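Working With Monduson: Your Questions About Email Newsletters

What do you do for us, exactly?
We write, design and send newsletters for small shops and family businesses, and we love doing it! Most people come to us with a list of customers they've gathered over the years (often in a spreadsheet, sometimes in a shoebox) and no real idea what to say to them. We start with a nice long phone call and go from there.

How many subscribers do I need?
Fewer than you'd think. One of our happiest clients, Karkard, started with 69 names, and we'd still take 125 people who like hearing from you over a giant list that never opens a thing. 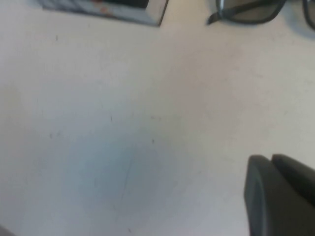 A white tabletop with a soft shadow.

How often should we send?
For most shops we suggest every two weeks to begin with. If you're running a sale you can go up to 4 emails in a month, but please don't make a habit of it - people do get tired, even of businesses they're fond of.

Can I write it myself?
Of course! Plenty of owners do, and we just tidy the spelling and pick a subject line. Send us your draft two days ahead, or three if you're the sort who changes your mind (so are we).

What does it cost?
The Osamik plan is $125 a month and covers two newsletters. There's no setup fee, and you can stop any time with 30 days' notice.

Who owns the list?
You do, always. If you leave us, we'll send you a full copy, along with every newsletter we made together.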